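Course Handout 2: Demonstration Visit to the Langlois Laboratory

Introduction to Service Robotics

Students enrolled in this course will attend a demonstration at the Langlois Laboratory on 15th March. Attendance is required and counts toward the participation grade. Please read this handout before the visit and bring a printed copy.

Arrival

The group will meet in Room 207. Bags and coats are to be left there. Closed shoes must be worn in the arm area, and students should stay behind the marked line unless a member of the laboratory staff invites them forward.

Part A. The physical arm

Staff will first show the Climon arm at a workbench. The arm will be moved by hand, then by stored commands. Note how the staff member checks the workspace before each start, and where the stop button is placed. Questions may be asked between runs, but not while the arm is moving.

Part B. The simulated kitchen

The second part takes place at the computer stations. The laboratory uses a simulator called Prenusico to prepare household tasks before they are tried on hardware. A task is set by choosing a room, placing the objects, and stating the goal in one plain sentence. Each attempt is then stored as an episode. The set prepared for this course, named Ikico, holds 1134 episodes, of which 23 have been chosen for class discussion.

Students will work in pairs. For each episode, record the following in your notebook:

The goal, in your own words.
The starting position of the arm in relation to the counter.
Any object that could block a direct path to the target.
The point at which you would stop the attempt, if any.

A small object close to a larger one deserves particular care. The path of the gripper must be planned around both – and a path that looks short on the screen may bring the upper part of the arm too near a cabinet or shelf.

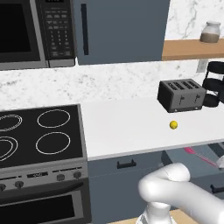
Pairs should also consider how the goal sentence is worded. "Pick up the ball" and "move the ball away from the toaster" call for different plans, even when the objects begin in the same places. Write one further goal for the same kitchen and explain how you would judge whether it had been met.

Written work

A report of two pages is due at the next class meeting. It should compare one run from Part A with one episode from Part B. Reports that only retell the visit will be returned for revision.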